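Friday, August 18, 2023

1/ OK it's paint thread day! I have spent most of the summer picking one blue-green for one hallway and I've had the best time. Everything I learned about color that lives between blue and green, in no sensible order. Get a drink.

2/ Background: small house in Orance, 980 square feet, and the hallway runs right through the middle like a spine. Every room opens off it. So whatever goes on those walls gets seen next to everything else we own.

3/ It was beige when we moved in. A pinkish beige, kind of like a bandage. I lived with it until January and then one gray morning I stood there in my socks and said "teal" out loud to no one.

4/ First thing I found out: teal is a duck! I mean, I knew there was a duck. I did not know the color got its name from the duck (the stripe by the eye on the male). The bird had the word for centuries before anybody used it for a color.

5/ I went and looked at a lot of duck pictures after that, and the stripe changes completely depending on the light. Emerald in one, nearly navy in the next. This turned out to be a fair warning about the next several months of my life.

6/ Second thing: people do not agree on where blue stops and green starts. Try it at dinner. Put a turquoise mug on the table and ask. We had a 20-minute argument over a mug and two people left the table still grumbling.

7/ And plenty of languages use one word for both! Linguists even have a nickname for it in English, "grue." Others split blue into two basic words, light and dark, the way we split red and pink. I could read about this all day (I have read about this all day).

8/ Back to the hallway. I ordered the big fan deck from Dehghan, which has 1,000 colors in it and weighs as much as a sandwich. A good sandwich. If you like color even a little bit, get your hands on a fan deck. I take it out on the porch and just flip.

9/ Then I went into Prudness, the paint store by the old rail yard, and they have a wall of cards. 800 of them, lit from the top. I walked in for "a teal" and walked out with so many cards they gave me an envelope.

10/ Love that store. The guy at the counter looked at my envelope and said "hallway?" How did he know. He said hallways make people brave because you're never in one for long. I've thought about that a lot since.

11/ OK, useful stuff. Look on the back of the card for a number called LRV, light reflectance value. It goes from 0 (black) to 100 (white) and tells you how much light the color bounces back. It's the most helpful number in paint and it's printed so tiny!

12/ Two teals can look like twins on the card and be miles apart on a wall, and the LRV will often tell you why. My favorites all came in under 20. That's dark. In a hallway with one window that's a decision.

13/ Direction matters too. North light (up here in the northern half of the world) is cooler and steadier. Our one window faces north, so every blue-green I tried slid toward blue in the daytime. A couple of them just gave up and became denim.

14/ Then you turn the lamps on. Warm bulbs pull everything yellower, so my denim walls went green at supper time. Same paint! I'd come down the stairs at night to get a glass of water and be delighted all over again.

15/ There's a name for two colors matching under one light and not under another: metamerism. Same reason your navy socks turn out to be one navy and one black when you get outside. I now say "metamerism" about my socks. My family is coping.

16/ Sample pots. Get them. I bought seven, which sounds like a lot, and I'd do it again. Don't paint them right on the wall though! Paint big pieces of poster board, two coats, and leave a white border.

17/ Why boards: you can move them. Next to the floor, next to the door trim, in the dark corner by the coats. And you can look at one at a time, because side by side they mess with each other. A greenish teal makes the one beside it look purely blue.

18/ The old color messes with it too. Against my bandage beige every teal looked super loud. With the white border it calmed right down. I nearly crossed off the winner because of this, and I still get a little chill thinking about it.

19/ Also let them dry before you decide anything. Wet paint and dry paint are different animals. One of mine went on like toothpaste and dried like a pine tree.

20/ Sheen! I had always thought of sheen as a wipe-clean question, and it's a color question too. Flat paint gives you the softest, deepest version. Go shinier and the wall starts picking up highlights, and wherever there's a highlight the color goes pale.

21/ I like flat. We have a dog. We went with eggshell. Moving on.

22/ Side effect of all this: I see blue-green everywhere now. Bottle glass. The copper roof on the library. Hospital tile. The inside of a swimming pool. The cover of my seventh grade science book, which I dug out of a box to check. (Perfect color. A bit dusty.)

23/ Balloons are great for it, because a curve runs you through a whole strip of shades in one go. Look at this big one, deep blue-green up top and easing toward yellow-green lower down. There's even a spot of flat-out lime glowing in it. All that from one plain balloon!

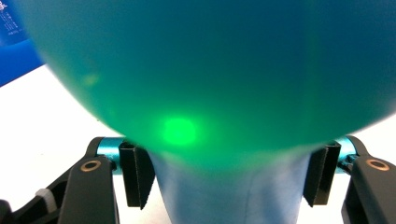
24/ Which brings me to the only trick I made up myself. Bend your sample board. Roll it into a loose tube and stand it on the hallway floor, and you can see how the color goes as it turns away from the window. It's a tiny preview of your corners.

25/ It's how I knocked out my early favorite. Flat on the wall it was gorgeous. Rolled up, the shady side went to plain gray and stayed there, day and night. Goodbye, old friend, I may use you on a bookcase.

26/ The winner: Hornska, from the Dehghan deck. A deep one, more green than I thought I wanted. It looks like a lake in the morning and like an old enamel pot at night, and I can't pick which one I like more.

27/ Tip from the Prudness counter: ask for a tinted primer under a dark color. Gray, in my case. I was skeptical, did one wall with it and one wall without, and the one without took an extra coat. Take the primer.

28/ Second tip: if you need more than one can, pour them together in a big bucket and stir before you start. Two cans of the same color can be a hair apart, and you'll only spot it at the exact place where you switched, at eye level, forever.

29/ Trim. I was all set for bright white and it looked like a ship. Very crisp, very nautical, not us. We went with a creamy off-white and the green got warmer overnight. Trim is half the color, I swear.

30/ Ceiling is still up for debate. One vote for leaving it alone, one vote for taking the Hornska right over the top so it's like walking through a bottle. You can guess which vote is mine.

31/ Things that look better against it than I expected: the scuffed oak floor, a mustard raincoat, the brass hook we bought for the leash, every single houseplant. Things that look worse: my blue bike. Sorry, bike.

32/ If you've got a small dark space and you've been told to paint it white to open it up, try one board of something deep first. One pot, one board, one weekend. White in a dim hall can go pretty dingy, and a dark color at least looks like you meant it.

33/ Tell me your blue-greens! I want names, I want rooms, I want to know which way the window faces. And if you've ever painted a ceiling this dark, please come talk to the other voter in my house.

34/ Edit for the people asking: two coats over the tinted primer, nine-inch roller, short nap. The second coat went on the next morning. And yes, the dog has already leaned on it.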